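Automation at Work: Handout 9
The sandwich station, or who gets to put the tomato on

Read this before the seminar. Bring a pen and, if you have ever worked in a kitchen, your grudges.

Last time we looked at the Baumgartner warehouse and the way a scanner on the wrist turned walking into a score. This week we stay with food. The case is the assembly station that Wovitz, a contract caterer, put into its staff canteens under the name Lumier. The sales brochure calls it "a colleague". We will come back to that word, and not kindly.

1. What the job was

Before Lumier, making a burger at Wovitz was one line in a job description: "prepares hot and cold sandwiches to order". That line hid a good deal. The person at the counter toasted, stacked, wiped, chatted, noticed that the lettuce was going limp and sent someone for more. They also knew which customers wanted the cabbage kept well away from everything else. None of this had ever been written down, as no manager had ever needed to ask for it.

Then the engineers asked for it. To automate a task you must first describe it, and the description that came back from the first site visit ran to 73 steps. Staff were shown the list. Several said it was the first time the firm had taken an interest in how they did anything.

2. What the table looks like now

The station splits the work by position. Ingredients have fixed places, side lanes are walled off with clear dividers, and the building happens on a tray in the middle. Buns, patties and tomato slices stand on edge, with small white blocks for them to lean on. Cabbage and lettuce share one clear container at the back.

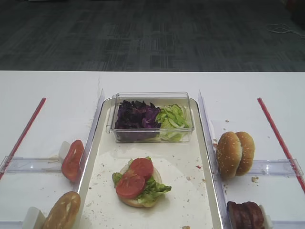

Think about who this layout is for. A person with two hands and a bit of sense can take a tomato slice from a heap, a bowl or a colleague. Standing every slice on its edge is a service to the machine, and the service has to be provided by somebody. At Wovitz this is called "presentation" and it is now a good part of the morning shift. The old job was making sandwiches. The new one is getting sandwiches ready to be made.

Key term: residual work. The tasks left over once the machine has had its pick. Residual work tends to be fiddly, badly timed and missing from the budget. Crumbs are the classic case. The project plan for Lumier gave cleaning a single box on a chart, with no name in it.

3. Skill, and where it went

The usual argument has two sides. One says that automation strips skill out of a job, the other that it frees people for better things. Both sides are fond of diagrams. In the canteens something duller seems to have happened, with the skill breaking into pieces and the pieces being handed round.

Knowing how a slice ought to sit on lettuce went to a technician, who types it in. Knowing when to stop and start again went to the person standing by the station, whose title is now "cell attendant" and whose pay is what it was in November, before the title. Knowing the customers went nowhere in particular. There is a feedback tablet.

Notice also the matter of pace. A slow worker is told to hurry up. A slow machine is given a specialist, a meeting and a pot of coffee. Keep this in mind when you read the section on "tolerance for error" in the Wilotix report, which uses the phrase for equipment throughout and for employees not once. 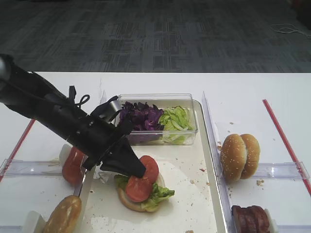

My own complaint would be about the waiting, wrote one attendant in the margin of last year's handout, which I have kept. You can't go off and do something else and you can't join in either. I used to finish a shift tired in the arms and now I finish it tired of looking. I don't hate the thing. I would just like to be asked before they move the lettuce.

That last sentence is worth more than most of the reading list. Being asked is cheap, and at Wovitz it stopped once the steps had been collected.

4. For the seminar

Pick a task you have been paid to do. Write out its steps until you are bored, then carry on for a while. Mark the ones you would gladly give away and the ones you would want back within a week.

Then work in groups of 2 and swap lists. Each of you redesigns the other's job. Present the result to its owner, face to face, using the word "colleague" at least once.

Reading: the Wilotix report, sections 2 and 4. The Lumier brochure is optional, but the page on morale repays attention. Written answers are due by Dec 19, 2025, on paper, in the tray outside my office.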